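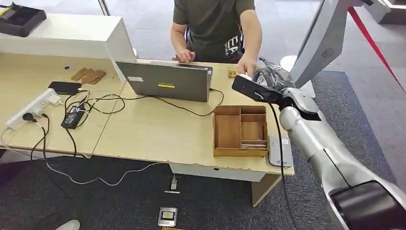

How much weight does a formal day skirt need in the hem to stay down in a gust?

Less than we have been sewing in, provided it is spread along the whole hem. On the pale blue crepe a continuous chain held better than separate discs of the same total weight.

October, hem weights, bench notes

Continuing from the last entry on the Lolden commission. The client wants a knee-length A-line for outdoor ceremonies (steps, open cars, airfield arrivals). She must be able to wave with one arm, carry a bag on the other and not hold the skirt. No visible lead line, no clink, no bulk at the side seams.

Test garment: toile no. 5 in Korletey wool crepe, lined, concealed zip at left side. Weighed complete with lining and waistband, before any hem weight went in: 849 g. This is heavier than the sketch allowed for. The interfacing at the waist accounts for part of it and could come down a grade.

Set-up: dress form on the fixed stand, Wundurex fan at knee height, front first, then three-quarter from the rear. Rear three-quarter is the worst case on every skirt so far. Air goes in under the back vent and lifts the panel away from the lining. Fan run steady, then pulsed by hand with the board. The pulsing is crude and depends on who holds the board, so compare results only within one session.

Disc weights, covered, stitched into pockets in the hem allowance at the seams: hem stays down at the discs and lifts between them. Gives a scalloped edge which reads badly from the side. The discs also swing and knock on the back of the calf. Amanuel walked the corridor in it and confirmed the knocking is worse on stairs.

Chain, flat curb, laid along the fold and caught down every two centimetres: hem lifts as one edge and drops as one edge. Recovery after the pulse is quicker than with discs. The chain prints through the crepe when pressed. Pressed with a cloth it still prints, faintly. Pressed with the chain out and then inserted, no printing, but this means leaving a gap in the lining hem for access. I think that is the right answer anyway, as the skirt must be cleaned without it.

Shot tape: not tried on this cloth. The sample on the shelf is the wide curtain grade and too stiff for the curve.

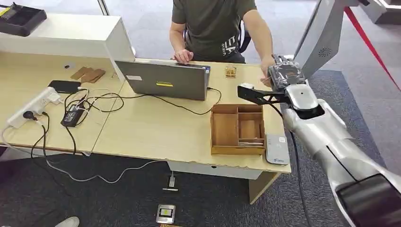
Flatedside Dress Workshop: Tailoring and Ceremonial Wear

Lining behaviour. With the chain in the outer hem only, the lining rides up on its own at the rear three-quarter setting and pulls the vent open. Tacked the lining to the outer at the side seams with thread bars, four cm long. Improved. Shorter bars would hold it closer but drag on the outer when seated, and seated matters here because of the car. Left at four.

Seated check done on the hard chair and on the low one. Chain sits behind the knee on the low chair and leaves a mark through fine tights after about 5 minutes. Efua suggests stopping the chain short of centre back and making up the loss with a heavier hem facing there. Worth doing. It would also take the chain out of the vent, where it is awkward to finish neatly.

Colour note, separate matter but it came up at the same fitting. The blue reads nearly white in direct sun. If she is to be picked out in a crowd from the far barrier it will need to go deeper. Korletey hold the same crepe in a marigold and a strong green. The green shows every thread bar under side light, so any change of colour means repeating the tacking check.

Zip: fine. Hook and bar at waist moved inwards slightly. The bar had been set on the line of the previous toile.

Sound: chain is silent when caught down. Loose end at the vent ticks against the hook of the hanger, only when hung. Bind the end in lining silk.

Not resolved: whether the chain needs to be plated. The raw one left a grey line on the white tape in the damp cupboard. The tape is cheap and the cupboard is very damp, so I do not put much weight on this, but the finished skirt will be worn in rain.

To do
Cut new rear hem facing, heavier cloth, bias. (EL)
Refit chain stopping either side of the vent, bind both ends. (AB)
Repeat rear three-quarter with the same person on the board.
Ask Lolden for the height of the shoe heel. The hem was levelled on the old pair.
Swatches of marigold and green to the client with the fitting notes, outdoors, before anything is cut.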